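Running a School Sports Day: Course Handout, Session 2
Warnside Coaching Certificate
Tutor: Ita Brophy

Welcome back, everyone! Last session we got as far as picking events, and the ideas you sent in were terrific (yes, the sack relay is staying). Tonight we get into the part I love most, turning a wish list into a day that runs.

Our working case is the Ornwood meet, with 594 students, one grass track, one long jump pit and a finish time that can't move because of the buses. Keep those numbers next to you. Every exercise tonight uses them.

Building the timetable

Start with the track. It's the one thing everybody needs, so it sets the pace for the whole day. Write down each race, the number of heats, and how long a heat takes from the call-up to a clear track. New organizers nearly always count the running and forget the walking! A sprint is over in seconds, but getting eight nervous nine-year-olds behind a line takes a good deal longer.

Once the track is filled in, fit the field events around it by age group. Long jump and throwing can run side by side as long as no one is entered in both. If they are, the track call wins and the jumper comes back for a later turn. Put that rule on the sheet you hand to team leaders, in big letters.

Leave a 40-minute gap in the middle of the day. It's lunch, it's catch-up time if the morning drags, and it lets your timers sit down for a bit.

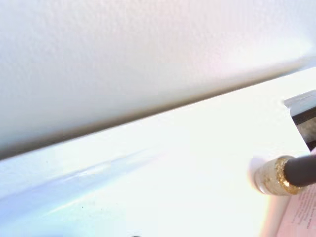
Marshaling and call-up

Tobias Holloway ran the call-up area at Bolatgate for years, and his method is wonderfully simple. There are two pens, marked NOW and NEXT. While one heat races, the following heat is already lined up in lane order in NOW, and the one after that is gathering in NEXT. Names get checked on the way into NEXT, so a missing runner is spotted a full heat early.

Try it on paper with the Ornwood under-11 sprints before Thursday. Where would you put the pens so that finishers don't walk back through them?

Scoring

Keep it light. Points for the first six places, one for everyone who takes part, and a runner bringing slips to the table after every final. Krūmiņa's chapter on house points is worth reading here, especially the bit on ties.

For Thursday: bring your draft timetable, a sketch of the field, and one question you're stuck on. I can't wait to see them!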